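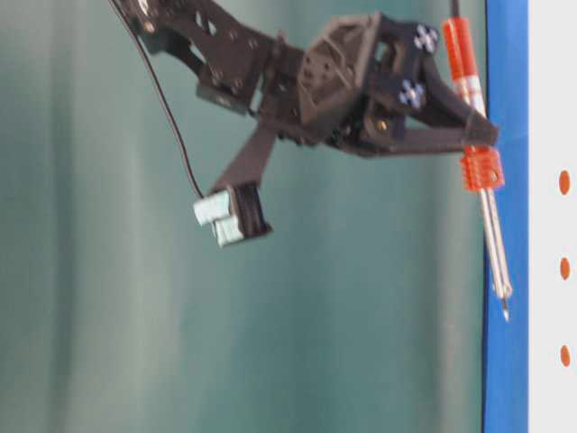
A tool with a red and white striped handle, held nearly upright.

Hitting the spot: tools, dots and flat boards

Skillano Workshop Pages, Unit 13: Position

Many jobs on a workbench depend on putting the tip of a tool in one exact place. A person drilling a hole, fixing a watch or painting a tiny eye on a model has to do this again and again. The exact place is called the target point. This unit explains how a target point is marked, how the work is laid out on the table, and what can make the tip miss.

The parts of a hand tool

Most long, thin hand tools have two ends with different jobs. The handle is the part that is gripped. It is usually thicker than the rest, and it may be coloured so that the tool is easy to find on a crowded bench. The tip, or point, is the part that does the work. Between them there may be a straight length called the shaft.

A tool can be held upright or leaned over. The direction it leans matters. If the handle leans left while the tip stays on the target, the tip is still in the right place, but it now meets the surface at a slant. A slanted pencil makes a mark on the side of its point. A slanted drill makes a slanted hole.

The distance between the grip and the tip matters too. Suppose a hand shakes a very small amount. If the grip is close to the tip, the tip moves only a little. If the grip is far away, the same shake of the hand may swing the tip much further. This is why people hold a pencil low down for small writing, and why a long paintbrush is harder to control when it is held at the far end.

The table, the cloth and the board

A good layout is built up in layers. The lowest layer is the table. Over the table there may be a cloth. Cloth protects the surface and stops small parts from bouncing, but it has creases, and a crease is a poor thing to measure from. It can move whenever the cloth is pulled.

A flat board on top of the cloth solves this. Its edges are straight and its corners stay where they are in relation to each other. Measurements can be taken from an edge. An edge used in this way is called a datum (say "day-tum").

A plain white board on a strongly coloured cloth is easy to see. The difference between two colours or shades that lie next to each other is called contrast. Where contrast is high, the eye finds the edge quickly. 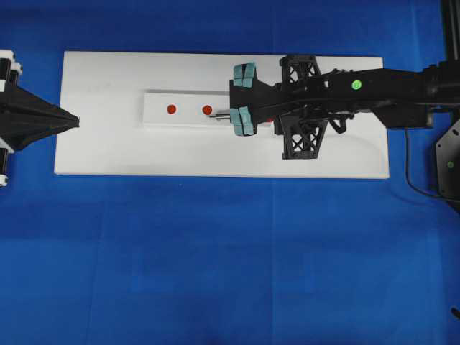

White block on a white board, with red dots on the block. The cloth underneath is bright blue.

A white block on a white board has much less contrast. The block can still be found by its shadow. Anything raised above a surface blocks a little of the light, and a thin dark line appears along one edge or more. Painters call this line a cast shadow. To test it, put a sheet of white card on white paper and look at the edge. Then add a second card on top of the first. The line gets wider.

Red dots on a white block can be found at once, with no need to look for shadows.

Measuring along a row

When several target points lie in a straight line, they make a row. The distance from the centre of one dot to the centre of the next is called the spacing, or pitch. If every pitch is the same, the row is evenly spaced.

It is easy to make a mistake when working out the length of a row. Think of a row of dots with a pitch of 20 mm. Two dots have one gap between them, so the row is 20 mm long from the first centre to the last. Three dots have two gaps, so it is 40 mm long. There is always one fewer gap than there are dots. A row 200 mm long therefore has ten gaps and needs eleven dots. Fence builders have the same problem with posts and panels.

To place a row along the middle of a strip, measure the width and divide by two. A strip 51 mm wide has its middle line 25.5 mm from either edge. Draw this line lightly first, and mark the dots on it afterwards.

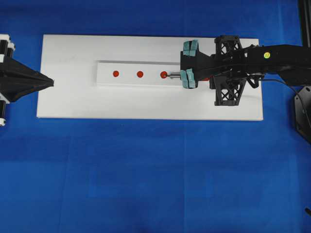

Words: Lorena Saavedra
Diagrams and checking: Madalena Rocha
Pravia Schools Series, ages 8 to 11

Touching or nearly touching?

A thin rod seen from above can be difficult to judge. Its tip may be resting on a dot, or it may be hovering just over it. From directly above, the two can look almost the same. Height is hard to see from this direction.

There are two useful checks. The first is to look from the side, with the eye level with the surface. Any gap will show as a strip of light. The second is to look at the shadow of the tip. When the tip is high, its shadow may be some way off. As the tip comes down, tip and shadow move together, and they meet when the tip touches – provided the light is coming from one side.

Looking from a slant causes a different error. The tip seems to be over one place when it is over another. This is called parallax. The same thing happens when a ruler is read from one end of the desk.

Try it

You will need a strip of stiff white card, a sheet of paper larger than the card, a ruler, a red felt-tip pen and an unsharpened pencil.

1. Lay the paper flat and put the card on top.
2. Draw a light line along the middle of the card.
3. Mark three red dots on the line with a pitch of 20 mm.
4. Hold the pencil near its lower end and touch each dot in turn, left to right.
5. Hold the pencil at its top end and do the same again.
6. Close one eye and repeat steps 4 and 5.

Record each miss in a table. Most people miss more often in step 5 than in step 4. With one eye closed, distance is harder to judge, so step 6 may add further misses.

Words used in this unit

Contrast: the difference between colours or shades that lie side by side.
Datum: an edge, line or point from which measurements are taken.
Parallax: an error caused by looking from a slant.
Pitch: the distance from one centre to the next in a row.
Target point: the exact place the tip has to reach.

Next: Unit 14, Clamps and vices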